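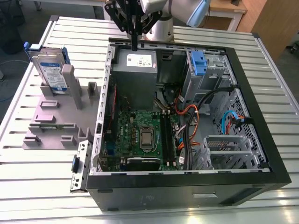 Desktop Teardown and Rebuild: Notes for Session 4

Last updated: September

Okay, so last time we did a lot of talking and this time it's hands on hardware. I've written these notes the way I'd say them out loud, so read them once before lab and then keep them next to you on the bench.

Before you touch anything

Shut the machine down, switch off the supply at the back, pull the power cord, then hold the front button in for a few seconds. Lay the tower on its side with the open side up. I know some of you like working on it standing (I did it that way for years!) but you'll fight gravity the whole time, and a heavy graphics card hanging off a board with its screw out is a sad thing.

Touch bare metal on the chassis before you reach in. Wear the strap if you have one. Rings and bracelets go in your pocket.

Finding your way around

Start with the power supply. It's the big metal box, and every fat bundle of wires leads back to it eventually. Read the label and write the wattage on your sheet. If it says 600, write 600, and don't guess from the size of the box. Never open the supply itself. I mean it, the capacitors inside can hold a charge long after the cord is out.

Next is the processor. On the older boards we use you'll see a metal retention bracket around the socket and a flat silver heat spreader on the chip. Look at it, admire it, leave it alone until I come by. If there's old paste on the spreader, a lint-free wipe and a little isopropyl will do it. The socket number on some of your boards is going to be 1151, but a few have 1150 and I still have a stash of 1155s, so check the board against the parts sheet.

Memory is the easy win. Open the clips, lift straight up, hold the stick by its edges. Going back in takes more push than you'd think, and you want to hear the click.

The graphics card has a little catch at the end of the slot that everybody forgets. Screw out first, then the catch, then lift. If it won't budge, stop pulling and look again.

Cables

SATA data cables come in whatever color the factory had that day. Red, blue, it makes no difference to the drive. Power wires are another story, where the colors do mean something: on a standard supply yellow is 12 volts, red is 5, orange is 3.3 and black is ground. You'll want that for the worksheet.

Draw your cable routing before you unplug anything! A bad sketch is fine, mine are terrible.

For next time

Finish the parts sheet and read the Lomalo packet on drive cages, up to page 40. Bring your own screwdriver if you like it better than ours.

Contact: Hạnh Khúc, Hetard Lab | Back to top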